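Ernham students put robot claims to the test

The Orkell student robotics club at Ernham will hold its simulation contest in January – and its adviser is not promising much. Teams of 5 must guide a gripper to a small black block.

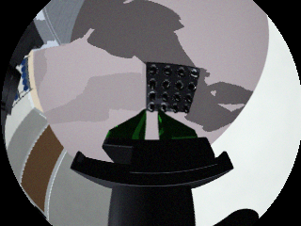 Gripper and block in the simulator.

"A good score on a screen proves very little," said adviser Paweena Boonyarit. Each team gets 20 runs, all logged.
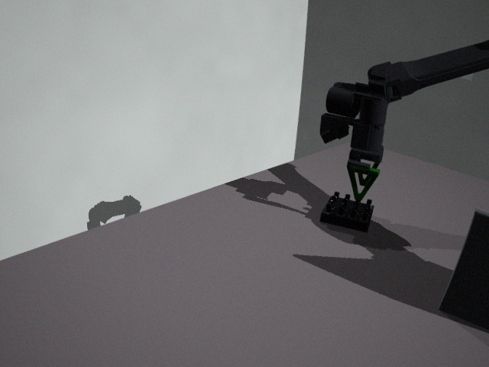
Who can enter?
Any Ernham student with a club login.

Last year's logs held 2537 attempts, and Boonyarit doubts most of them.

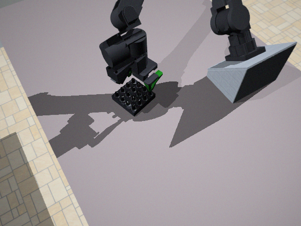 She wants failed runs published too. Contact: Rosângela Pimentel, Room 36.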